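Software Engineer, Manipulation Planning and Control (Cloth)
Netora, Plodisley office
Posted April 1, 2020

We are looking for one engineer to join the cloth handling group at Netora. The group writes the software that lets two robot arms pick up, stretch and fold clothes. You will work mainly on the planner and on the grasp controller, and you will report to Nayara Bastos.

Our planner is called Sollarero. It receives an estimate of the garment shape, chooses two grasp points and gives a path for both arms. Under it runs Leite, the control layer, with a fixed cycle of 200 Hz. The two programs were written at different times by different people, and the interface between them needs a patient person. At present the planner sends positions only. We would like it to send also a limit for the pulling force, so that the arms can keep the cloth tight without losing it from the fingers.

What you will do:
Rewrite the message format between Sollarero and Leite, and keep the old recordings readable.
Improve the detection of slip at the fingers.
Reduce the time for planning a two-arm move. It is now over 30 seconds in bad cases, mostly when the first grasp is far from a seam.
Help with the replay tool, where we compare the planned path with the executed one. Our regression set has 197 recorded folds and it must pass before each release.

Olive-green cloth between gripper fingers:

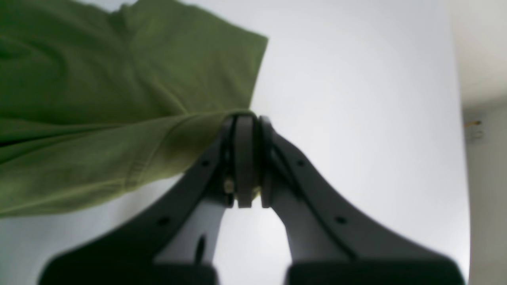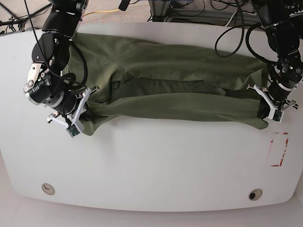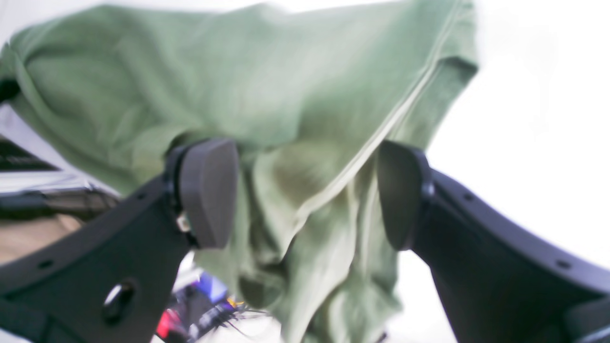 Nayara Bastos adds that the slip detection should not be understood as a pure learning task. She would prefer a candidate who first plots the finger signals and reads them for some days, and only after this decides whether a model is needed. In her opinion the larger part of the errors comes from timing between the two arms, and she asks applicants to write a few lines about how they would check this.

What we expect from you:
Good C++ and enough Python to write your own test scripts.
Experience with motion planning or with force control. Both is welcome but it is not a condition.
You have worked with a real arm before, also if it was only during your studies.
You can explain your code in writing. We do reviews by text, and English is the second language for most of us, so simple sentences are appreciated.

Knowledge of cloth simulation is useful. We do not ask for a particular degree.

The position is full time and starts in June. The first six months are a trial period for both sides. Part of the work can be done from home, but for tests on the arms you need to be in Plodisley.

How to apply: please send a CV and one piece of code that you wrote yourself, not longer than 200 lines, with a short note about what you would change in it today. A cover letter is not necessary. Write "Sollarero planner" in the subject. After the first reading we arrange a call, and then a half day at the office where you debug a recorded run together with two people of the group. Travel costs for this day are paid by us.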